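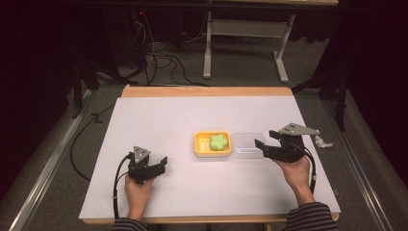 Compartment tray

A compartment tray is a shallow, open container with a raised rim whose floor is split into two or more areas. It is used to keep small items apart while leaving them all in view and within reach. Compartment trays are found in kitchens, bathrooms, classrooms, workshops and offices. Most household examples are made of plastic, though metal, wood and molded pulp are also common.

Form

The usual outline is a rectangle with rounded corners. Rounding makes the tray easier to wipe out and less likely to crack when dropped. The rim stops small things from rolling or sliding off and gives the fingers something to hold. Dividers may be molded as part of the floor or made as loose strips that fit into slots.

Strong single colors such as yellow are popular for trays used on a white or pale work surface, where the edge of the tray needs to be easy to find. Clear trays and boxes have the opposite quality. Their contents can be seen from the side, but on white paper the container itself may be hard to make out apart from its edges. Some users put a paper label in or on a clear box partly for this reason.

Uses

In the kitchen, a tray beside the sink may hold a sponge, a brush and a bar of soap. Sponges sold for household use come in plain blocks and in shapes, among them flowers with rounded lobes. A shaped sponge takes up more floor space than a block of the same weight, and is normally given the largest compartment. Smaller items go to the side. A tray used for wet things is better with ridges or drain holes – without them, water collects under the sponge.

In classrooms, trays are used for sorting by color, size or kind. They are often set out on a large sheet of paper, which protects the tabletop and can be thrown away afterward. The Caneck preschool supply catalog lists a tray of this type with two compartments and a stated capacity of 800 milliliters.

Trays are also paired with a separate box. The tray holds the items in current use, and the box, placed directly next to it, takes items that have been sorted or set aside.

Manufacture

Plastic trays are made by injection molding or by vacuum forming. Injection molding gives a thicker, stiffer rim and suits long production runs. Vacuum forming uses cheaper molds and is chosen for runs of 1000 pieces or fewer at some plants, including the Sullbridge works, which began making trays in October of its second year. The firm Ó Néill sells a stacking version 46 millimeters deep.

Care

Plastic trays are washed in warm water with mild soap. Abrasive powders scratch the surface and allow stains to settle in the corners. Vacuum-formed trays may warp in a dishwasher.

See also

Drawer organizer
Soap dish
Sorting box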